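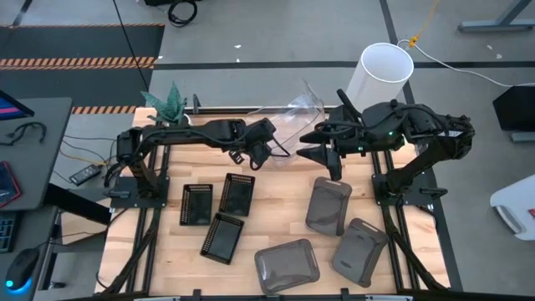 Figure 1. The two-arm table with mesh baskets and grey trays set out.

Search this site Enter keywords Go

Working Rules for a Shared Two-Arm Robot Table
Student project report, Villanueva group
Zoi Fragkou

1. Background

The table is shared by three student projects, and until September each of them had its own way of working. The Predonetti project kept a printed start-up sheet. The other two relied on whoever had used the arms last. My task was to write one set of rules for everybody, try it for a term and report on which rules people followed.

I began by reading the risk assessment and the supplier's manuals, then sat in on sessions and took notes. The first draft had 40 rules. My supervisor asked me to cut it down to what would fit on one side of paper, and the version tried out had 14.

2. The rules

The rules are grouped by when they apply.

Before power is switched on, the operator checks that the mounting plates are tight and that no cable can catch when an arm turns. Anything not needed for the task comes off the table. Trays and baskets may be placed by hand at this stage only.

While the arms are powered, hands stay outside the reach of both arms, including the one that is not being used. The person at the keyboard says "moving" out loud before starting a program. New programs are run at reduced speed the first time, and again after any change to the position of an object. The emergency stop must be within reach of someone who is watching the arms and not the screen.

Soft and see-through items have a separate rule. Clear bags and film are difficult for the vision software we use, and an arm may close on the wrong place or miss completely. The operator stops the program before freeing a caught bag, even if the arm seems to be waiting.

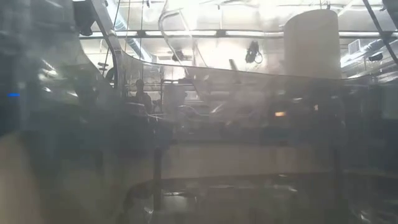 After the session both arms are parked and the log is filled in. The log asks for the program name, any stops, and anything left unfinished. At first it also asked for a start and finish time, but these were left blank so often that I took them out.

3. What happened in the trial

Of the 14 rules, 11 were followed in nearly every session I watched. The weakest was calling "moving". People did it when a visitor was present and dropped it when they were with their own group. The reduced speed rule was also skipped after small changes, such as turning a tray slightly.

The Tuesday sessions, which were shared between groups, had the best logs. I think this is down to the handover, as the second group needed to read what the first had written.

4. Changes made

The speed rule now says "any object, any distance". Cables on the floor were missing from the first version and have been added to the checks before power-on. I also moved the rule about soft items to the top of its group, after the Lolthorpe project asked for it.

I did not test the rules with new users, so I cannot say how clear they are to someone who has never worked with the arms. The training session planned for next term would be a good place to find out.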